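Koneo opens coffee tasting room in the old Berchtold building

30 September 2019

Koneo, the small coffee roaster founded by Seraina Holzer and Sebastião Brandão, is pleased to announce the opening of its first public tasting room. The room is on the ground floor of the former Berchtold spinning mill, directly next to the roasting hall, and it welcomed its first guests this morning.

The rebuilding work started in July and was led by the architect Luzius Gasser. The old floor and the high windows of the mill were kept. There is space for 200 bags of green coffee behind a glass wall, so guests can see what is in stock while they drink.

"For years our customers asked where they can sit down and try a coffee before they buy it," says Seraina Holzer. "We sent them to our partners, and we were always a little ashamed about it. Now we can invite them to us."

The opening menu has coffees from three farms. Guests can order every coffee as espresso or as filter, and they can compare two of them side by side for the price of one. Beans are sold in bags of 200 and 1000 grams. Chi-keung Ng, who has been head roaster at Koneo since the first year, will give an introduction to tasting every Saturday morning. Registration is necessary.

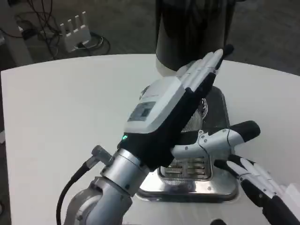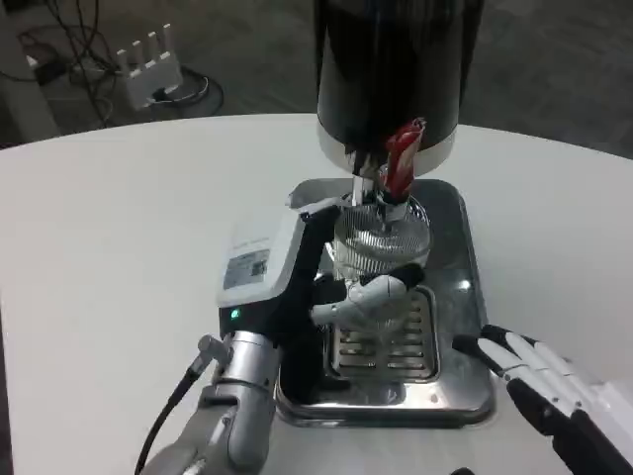 Koneo will also offer evening courses for people who want to make better coffee at home. The first course is about grinding, a subject which in our experience gets too little attention. Mathias Oberholzer, who teaches it, will explain how grind size changes the taste, and how to keep equipment clean between two coffees. Mesh filters such as the round silver one in the second picture have their own part in the evening, as coffee oils can stay in the fine mesh. Participants may bring their own grinder. The course takes place twice a month, in groups of eight people at most.

The tasting room is open from Monday to Saturday. Groups and members of the press are asked to contact Sebastião Brandão at the Koneo office before their visit.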